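Project report: automated disassembly of desktop computers
Section 3. Demonstration at the Citanholm open day

3.1 Purpose of the visit

The visit to Citanholm took place in September. Its purpose was to observe the disassembly cell in operation and to collect figures for the cost model in section 5. The cell is run by Strazds, which takes in retired office equipment from two local councils. Our contact on site was Benedetta De Luca, who supplied the cycle records used below.

3.2 The cell

The cell consists of one arm with a two-finger gripper and a fixed camera. The tower is placed on its side with the cover removed, so that the motherboard faces upwards and the arm can approach from directly overhead. Cover removal is manual. Strazds tested an automatic cover station supplied by Molter and withdrew it, as the latch positions differed too much between case types.

Parts are taken out in a set order. The processor and memory come first because they have the highest resale value and are the easiest to damage later in the sequence. Drives follow, then expansion cards, and the power supply is left until last. The order is stored in a recipe file for each case model. The recipe software, Domness, allows the operator to skip a step but not to change the order during a run.

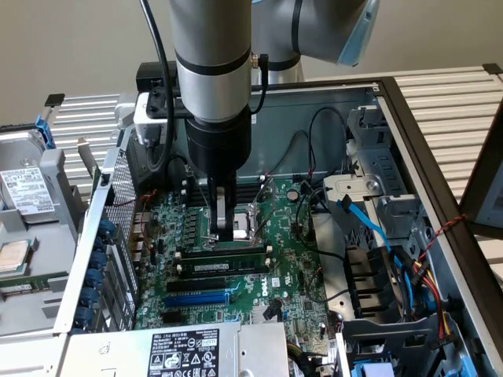
The main difficulty reported by the operators is cabling. Power and data leads do not lie in the same place in any two machines, even where the model is identical, and a lead crossing the vertical approach path will stop the cycle. The software compares the camera view with a stored reference and asks for manual clearance if the path is not free. Rigid parts with a fixed position cause far fewer stops.

A second difficulty is grip force on memory modules. Too little force and the module slips in the slot; too much and the label or the edge contacts may be marked. The limit in use was 15 N. We were told that it had been set by trial on scrap modules, and no written test record was available.

3.3 Recorded results

The cycle records cover 198 towers. Of these, 167 were completed without manual clearance. The remaining 31 were stopped at least once, mostly during drive removal. This gives a completion rate of 84 per cent, which is the value carried forward to section 5.

The records do not separate stops by case model. They also exclude towers rejected at intake, so the rate should not be applied to unsorted stock.

3.4 Points for our own design

The overhead approach will be kept. The fixed removal order will be replaced by one that can be changed between steps, so that a blocked drive does not hold up the rest of the machine. Grip force will be logged for every pick. Cover removal remains outside the scope of the project.

Section 3 last revised 29 December 2020.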